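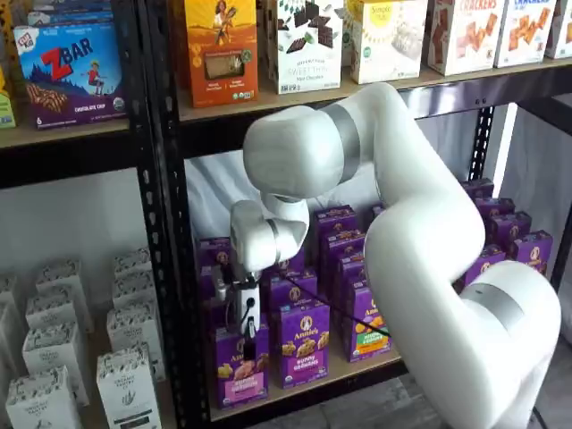
매장 진열 작업 자동화 현장 방문 보고

작성: 스툴리마우(Stullimau) 유통기술조사실
방문처: 드릴테오(Drilteo) 레이버스테드(Raverstead) 시험동
방문일: 2022년 4월 11일

1. 방문 목적

당 조사실은 소매 점포의 진열 보충과 상품 회수 작업을 기계에 어느 범위까지 맡길 수 있는지 검토하고 있다. 이번 방문은 드릴테오가 개발 중인 진열 작업 시스템 ‘핀토(Pinto)’의 운용 상태를 직접 확인하고, 내년도 시범 점포 계획에 반영할 사항을 정리하기 위하여 실시하였다. 방문단은 점포 운영, 물류, 안전 담당자를 포함하여 여섯 명으로 구성되었다. 가정 내 정리 작업에 대한 적용 가능성도 질의 항목에 포함하였으나 시연은 점포 작업에 한정되었다.

2. 시험동 개요

시험동은 레이버스테드 산업단지 북측에 위치하며, 접수 후 안전 교육을 받고 입장하였다. 교육 내용은 비상정지 버튼의 위치와 가동 중 접근 금지 구역에 관한 것이었고, 보안경이 지급되었다. 시험 구역의 선반은 구멍이 뚫린 검은색 금속 기둥에 목재 판을 얹은 형식이다. 당사 점포의 표준 곤돌라와는 치수와 구조가 다르므로 시연 결과를 점포 조건에 그대로 대입하기는 어렵다.

진열품은 시중에서 판매되는 포장 식품이었다. 상단에는 크래커와 바 제품 등 서로 다른 상자가 나란히 놓였고, 하단에는 보라색 과자 상자가 모여 있었다. 드릴테오 측은 모형 대신 실제 상품을 쓰는 이유로 인쇄면의 반사와 상자의 미세한 변형까지 시험 조건에 포함하기 위함이라고 설명하였다.

3. 시연 내용

시연은 하단 선반의 상자를 집어 지정된 위치로 옮기는 작업을 중심으로 진행되었다. 흰색 다관절 팔 끝에 집게형 그리퍼가 장착되어 있으며, 팔이 상단 선반 앞을 지나 위쪽에서 하단으로 내려가는 자세가 많았다. 이 자세에서는 상단 선반의 앞쪽 공간을 팔이 상당 부분 차지하게 된다. 고객이 통로에 있는 영업시간 중 운용이 가능한지에 대하여 방문단의 질의가 집중되었으며, 드릴테오 측은 현 단계에서는 폐점 후 운용을 전제로 한다고 답변하였다.

방문단이 참관한 시간 동안 집기 시도는 총 54회였다. 상자가 서로 떨어져 서 있는 경우에는 동작이 대체로 안정적이었고 작업자의 개입도 드물었다. 상자끼리 밀착된 경우에는 그리퍼 손가락이 들어갈 틈을 찾는 데 시간이 걸렸으며, 옆 상자가 함께 딸려 나오는 사례도 있었다. 상자를 놓쳐 담당자가 직접 원위치시킨 사례는 두 번이었다.
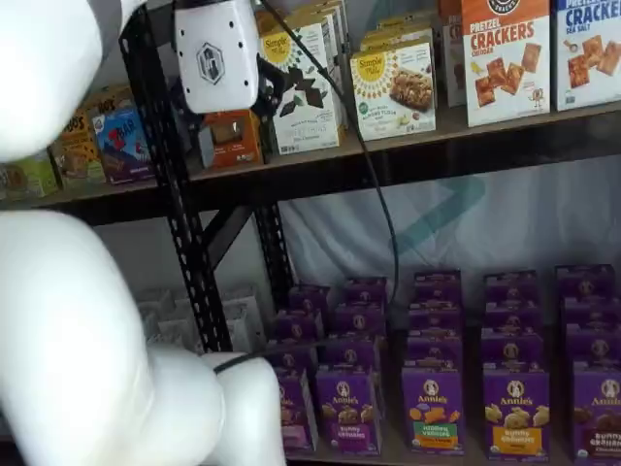
같은 계열의 상품은 포장 색상이 비슷하고 맛이나 종류에 따라 라벨 색만 다른 경우가 많아, 품목 식별의 정확도 역시 중요한 확인 사항이었다. 담당자의 설명에 따르면 핀토는 전면 인쇄를 기준으로 품목을 구분하며, 상자가 옆으로 돌아가 있으면 판정을 보류하고 작업자에게 확인을 요청한다. 점포에서는 고객이 상품을 집었다가 방향을 바꾸어 되돌려 놓는 일이 흔하다. 보류 건수가 늘어나면 인력 절감 효과가 줄어들 수 있으므로 실제 점포의 진열 상태에서 별도로 측정할 필요가 있다.

그리퍼 쪽에서 선반 앞을 가로질러 내려오는 케이블에 대해서도 질의가 있었다. 물류 담당자는 케이블이 상자 모서리에 걸릴 가능성을 지적하였다. 드릴테오 측은 다음 개정에서 배선을 정리할 계획이라고 하였으나 일정은 제시하지 않았다.

작업 속도는 숙련 직원에 미치지 못하였다. 당사 야간 보충 직원은 같은 종류의 상자를 양손으로 여러 개씩 옮기며, 선반 앞줄을 맞추는 일까지 한 동작으로 처리한다. 핀토는 한 번에 한 상자를 다루고, 앞줄 맞추기는 별도의 작업으로 수행한다. 다만 허리를 굽힌 자세가 반복되는 하단 선반 작업은 직원의 신체 부담이 큰 업무이므로, 속도가 다소 낮더라도 기계로 대체할 실익이 있다는 것이 점포 운영 담당자의 의견이었다.

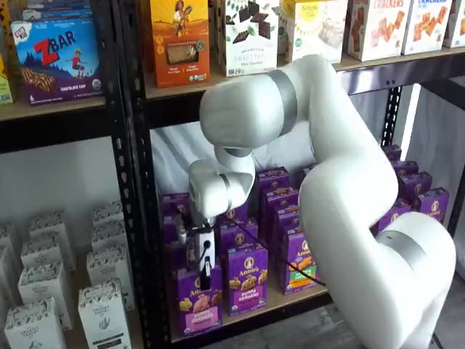

4. 질의응답 요지

가. 취급 가능 품목
현재는 종이 상자류에 한정된다. 봉지 과자, 병, 그물망 포장 청과는 시험 대상에 포함되어 있지 않다. 당사 가공식품 매대는 봉지 제품의 비중이 높아 이 부분의 제약이 가장 크다.

나. 준비 작업
신규 품목을 등록하려면 포장 촬영과 시험 집기를 거쳐야 한다. 행사 포장으로 디자인이 바뀌는 경우에도 재등록이 필요하다는 답변이 있었다.

다. 안전
가동 중에는 작업 구역에 사람이 들어갈 수 없다. 구역 진입을 감지하면 팔이 정지하며, 재가동은 담당자가 수동으로 한다. 정지한 팔이 통로에 남아 있을 때의 대피 동선에 관하여는 추가 자료를 요청하였다.

라. 가정용 적용
식료품 수납, 식탁 정리 등 가정 내 작업에 대해서는 아직 제품 계획이 없다고 하였다. 가정은 수납장의 형태와 물건의 위치가 일정하지 않고 작업 구역을 분리하기도 어려워, 점포보다 조건이 까다롭다는 설명이었다. 방문단도 이에 대체로 동의하였다.

5. 검토 의견

현 단계의 핀토는 상자류의 집기와 이동을 제한된 조건에서 수행할 수 있는 수준으로 판단된다. 진열 보충 업무 전체를 맡기기에는 취급 품목과 속도가 모두 부족하다. 폐점 후 하단 선반의 상자류 보충으로 업무를 한정한다면 시범 운용을 검토할 수 있다.

이에 따라 시범 점포 후보 두 곳을 선정하여 통로 폭과 선반 치수를 실측하고, 그 결과를 드릴테오에 송부할 것을 건의한다. 봉지 제품 취급에 관한 시험 자료가 9월까지 제공되지 않을 경우 가공식품 매대는 시범 대상에서 제외한다. 케이블 처리와 대피 동선에 관한 회신은 안전 담당자가 접수하여 별도로 보고한다.

붙임: 질의서 원본, 안전 교육 자료 사본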